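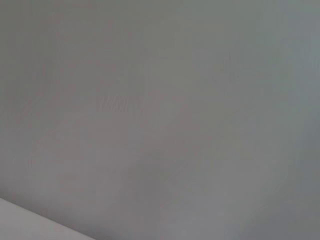
グレーの濃淡

私たちについて

グディコ家族史記録室は、ご高齢の方の人生の歩みを聞き取り、ご家族とともに一冊の記録にまとめる民間の団体です。還暦、古希、喜寿、米寿、白寿、百寿といった節目のお祝いにあわせて、ご本人の語りを文章と音声で残す事業を主に行っております。

設立の経緯

当室の前身は、代表のビラル・サバグが勤務先の印刷会社ソストンの一室で始めた聞き書きの会です。サバグは祖母の百歳の祝いに際し、親族に配る小冊子を編みました。渡航前の暮らし、港町で営んだ仕立物の店、早くに亡くなった兄のことなど、孫の世代には伝わっていなかった話が多く、冊子は祝いの席の後も親族の間で読み継がれました。同様の冊子を望む声が知人から寄せられ、会として依頼を受けるようになったのが始まりです。

その後、編集長としてヤドヴィガ・クラフチクを迎え、現在の名称に改めました。クラフチクは移住者の手紙や家計簿の整理に長く携わり、当室の聞き取り手順と表記基準を定めました。

事業内容

一 長寿記念の聞き書き
ご本人のお住まい、または入居先の施設に聞き手が伺い、お話を録音いたします。一回の聞き取りは60分を上限とし、体調により途中で終えることもございます。録音は文字に起こし、ご本人の言葉づかいや方言をできる限りそのまま残して編集いたします。

二 家族史冊子の制作
聞き書きをもとに、年譜、家系図、古い写真の複写を加えた冊子を制作いたします。標準の部数は20部です。増刷のご希望は制作後も承ります。印刷と製本は、現在もソストンに委託しております。

三 お祝いの会での朗読
誕生日の集まりや法人主催の敬老行事において、冊子の一部を朗読いたします。朗読箇所はご本人とご家族に事前にお選びいただきます。遠方のご親族に向けた音声のみのお届けにも対応しております。

四 資料の保管
ご家族の同意を得た録音と冊子は、ウルバンチク文庫に保管しております。収蔵数は260点となりました。閲覧の可否および公開の範囲は、資料ごとにご家族との書面で定めております。

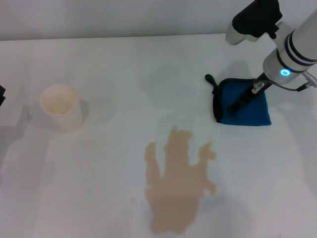 聞き取りにあたっての方針

お話しになりたくないことについて、聞き手が重ねてお尋ねすることはございません。戦時の体験、故郷を離れた事情、身内との死別などは、ご本人が自ら語られた場合に限り記録いたします。語られた後に削除を希望される場合は、校了までの間、理由を問わずお受けいたします。

存命の第三者に関する記述は、原則としてお名前を伏せます。年月や地名に記憶の揺れがあるときは、本文をお言葉のままとし、戸籍や当時の新聞等で確認できた事項を注に記します。本文を注にあわせて書き改めることはいたしません。

編集長より

「百年を生きた方のお話は、年表の順には進みません。台所の話から学校の話に移り、また台所に戻ってまいります。私どもは、その行き来を整えすぎないよう心がけております。ご家族が読んで、ご本人の声を思い出せる文章であることを、編集の基準としております。」
編集長 ヤドヴィガ・クラフチク

研修と聞き手の登録

聞き手は、当室の研修を修了し、登録を受けた者が務めます。研修では録音機材の扱い、個人情報の管理、難聴の方との対話の進め方を学びます。定員は20名で、本年度の募集は4月1日に開始し、研修は7月に実施いたします。年齢および職歴は問いません。登録後は、二回目までの訪問に経験のある聞き手が同行いたします。

多言語への対応

日本語のほか、英語、アラビア語、ポーランド語での聞き取りを承っております。その他の言語につきましては、翻訳事務所ザーケルの協力により通訳者を手配いたします。冊子は二言語の併記も可能ですが、制作期間が通常より長くなりますことをご了承ください。

ご依頼について

ご依頼は、ご本人またはご家族からお受けいたします。ご家族からのお申し込みの場合も、聞き取りの開始前に必ずご本人の意思を確認いたします。お祝いの日に冊子をお届けするため、節目の誕生日の半年前までにご相談くださいますようお願い申し上げます。お急ぎの場合は、録音と短い文集のみの制作をご案内いたします。

団体概要

名称 グディコ家族史記録室
代表 ビラル・サバグ
編集長 ヤドヴィガ・クラフチク
事業 聞き書き、家族史冊子の制作、朗読、資料保管、聞き手の養成
資料保管先 ウルバンチク文庫
協力 ソストン(印刷・製本)、ザーケル(翻訳・通訳)

お問い合わせは、本サイトの専用フォームまたは郵送にて承っております。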